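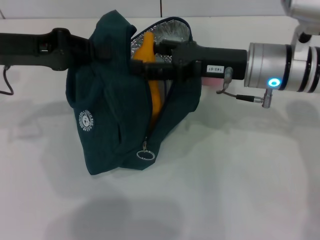
Lakmal Herath objects to the word "soft" in the title of this unit, on the grounds that every rule in it was first written for hard parts and that a fabric container only makes the old rules stricter. The objection is fair, and the title stays for now because the course catalog uses it.

Unit 6: Handling soft containers with a robotic gripper

Scope

These notes cover tabletop work with bags, pouches and sleeves that change shape when touched. Rigid bins were treated in Unit 3. The reference task is an insulated lunch bag, partly unzipped, with one item standing upright inside. The rules follow the Jesen cell handbook, section 34, with changes agreed at Ukevham.

6.1 Approach

Treat the opening of the bag as unknown on every cycle. A slumped flap can cover part of the mouth and hide the item from a fixed viewpoint. Plan from a fresh image and discard the stored one.

Keep the tool above the rim until the grasp point is confirmed. If the gripper body crosses the line of sight to the item, hold position and take a second view. Do not descend on an estimate.

Crinkled foil returns false depth points. Mask bright regions inside the bag before the depth data reaches the planner.

6.2 Contact

Set the force limit before motion starts and log it with the task. Fabric gives very little warning: the measured force stays low while the cloth folds and then rises quickly once it is pulled tight. The stop threshold is therefore set on the rate of change as well as on the value.

Zipper pulls, rings and loops are snag points. Mark each one as a keep-out volume with a margin of 34 mm. A pull that hangs free is marked at its full swing.

If the bag lifts or slides with the item, open the fingers, retract straight up and report a failed grasp. Three failed grasps end the run.

6.3 Cables and connectors

Any cable outside the arm is part of the moving envelope. Check the slack at both ends of travel – a loop that clears the bag at rest may catch it at full reach. Connectors below the wrist are included in the collision model as solid bodies, with their sleeves.

6.4 Status lights and labels

A lit ring on the wrist is not a safety signal. Operators confirm the state at the controller before reaching into the workspace. Unit labels are copied into the log by hand, character by character, and read back by a second person.

6.5 Records

Each run is filed under form 1005. Required fields: container type, state of the closure, force limit, number of attempts, stop cause. "Operator stop" is not accepted without a reason.

Reading for the next session: Jayasinghe, chapter 3, and the Fliltari note on deformable contact. Exercise sheets are due 2nd July.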